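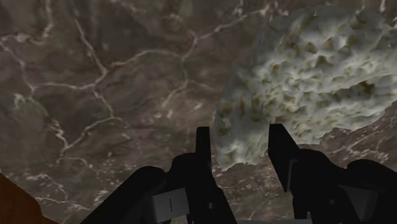 El tercer trimestre del piloto de conectividad a bordo termina con menos de lo que prometía la propuesta y con bastantes dudas sobre si lo que falta llegará. Carkwood sigue presentando el enlace como listo para explotación comercial. Los registros que hemos podido revisar no lo confirman. Su mapa de cobertura se parece a las vetas pálidas de una losa de piedra gris parduzca: unas líneas nítidas, otras que se difuminan en el fondo, y entre ellas mucha superficie por la que no pasa nada. Volamos sobre esa superficie buena parte del tiempo.

Informe de avance a 2019-03-21

Estado de la instalación

La propuesta preveía cinco aviones equipados. Hay tres. Los otros dos esperan la certificación de la antena, y Ruotsalainen, responsable del montaje, nos ha dado ya dos fechas distintas sin explicar el cambio de la primera a la segunda. La última es mayo. No recomendamos planificar nada con ella hasta ver la documentación del radomo, que pedimos por escrito y que sigue sin llegar.

En los tres aviones operativos el equipo arranca y se conecta. El segundo perdió el servicio durante varios trayectos seguidos por un fallo del módem que Ruotsalainen atribuye al cableado de cabina y Carkwood a la fuente de alimentación. Se cambiaron las dos cosas a la vez, de modo que seguimos sin saber cuál era.

Mediciones

Se han registrado 560 trayectos con el sistema encendido. De ellos, 347 cumplieron el umbral mínimo acordado de velocidad y continuidad. Carkwood propone excluir del cálculo los trayectos cortos y los que cruzan zonas de transición entre haces, con lo que el porcentaje mejora mucho. No lo hemos aceptado. El pasajero que paga por conectarse no sabe en qué haz está, y los trayectos cortos son la mayor parte de nuestra operación.

La velocidad punta anunciada se alcanzó en pruebas en tierra. En vuelo, con la cabina llena, no la hemos visto. Puede que la diferencia se reduzca con la actualización del software de gestión de tráfico (Itia, versión pendiente), pero eso mismo se dijo de la anterior.

Portal del pasajero

El portal Homo funciona en los tres aviones. El pago falla en algunos teléfonos antiguos y la versión en portugués conserva textos sin traducir. Las encuestas de satisfacción salen bien, aunque sólo las ve quien consigue conectarse, así que les damos poco peso.

Presupuesto

El gasto está dentro de lo aprobado, sobre todo porque dos instalaciones no se han hecho. No debe leerse como ahorro. La partida de mantenimiento va por encima de lo previsto y lo seguirá estando si se repite el problema del módem.

Próximo periodo

Proponemos retener el siguiente pago a Carkwood hasta recibir los registros completos, sin filtrar, de los tres aviones. Pedimos también autorización para encargar una medición independiente en las rutas del norte, que son las que peor salen. La ampliación al resto de la flota no la sometemos todavía a decisión.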